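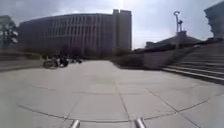

Big open plaza, pale sky, and a long curved building at the far side. Morning, all!

Right, rugby thoughts, and there are a few of them, so get a coffee. Padilla have let their scrum half go to Gremarach with 8 games still to play and I've been chewing on it since breakfast.

I understand the money side, I really do. Pendum pulled their name off the shirts in May and a club that gets 1000 through the gate on a good afternoon can't just shrug that off.

But he's played 70 matches for us and he's the one who settles everybody down when we're stuck in our own half - you don't replace that with a kid from the second team, however quick the kid is (and he is very quick, I'll give him that!).

The lineout worries me more, to be fair. We lost four of our own throws against Zultness and kept calling the ball to the back anyway. Throw it to the front, take the dull five yards and kick!

Somebody asked about the crowd at that one. It was 782, and it sounded like plenty more once the rain quit and the drums got going behind the posts.

Anyway, I'll be at the Gremarach game in my old scarf and I'm going to clap him when he runs out, then yell at him for eighty minutes like everyone else. If you're driving over and have a spare seat, let me know - I bring sandwiches.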